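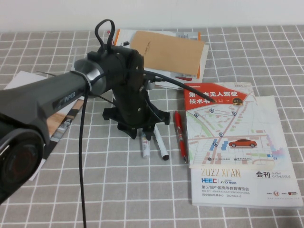

Escobedo library to stay open later starting in January

December 28, 2019

By Berenice Barajas

The Escobedo Public Library will stay open until 9 p.m. on weeknights starting the second week of January, library director Encarnación Rivas said. The building now closes at 6 p.m.

The town council approved the longer hours in October after receiving a petition signed by nearly 200 residents. Many of the signers work day shifts in Bemulden and told the council they could not get back to town before the doors closed.

"People were asking for this before I got the job," Rivas said. "We had the staff for one late night a week. Now we have the staff for five."

The library has hired 2 part-time clerks to cover the evening shift. The reading room, the public computers and the children's section will all be open during the added hours. The local history room will keep its current schedule and will still be by appointment.

Late fees are also changing. The most a borrower can owe on a single item will drop from $25 to $10. Fees already on an account will not be reduced.

Baltazar Meléndez, who teaches an English class at the Bondino Street church, said he plans to move it to the library's meeting room in the spring. The room seats 100.

Weekend hours will stay the same. The book drop on Jetila Avenue is open at all times.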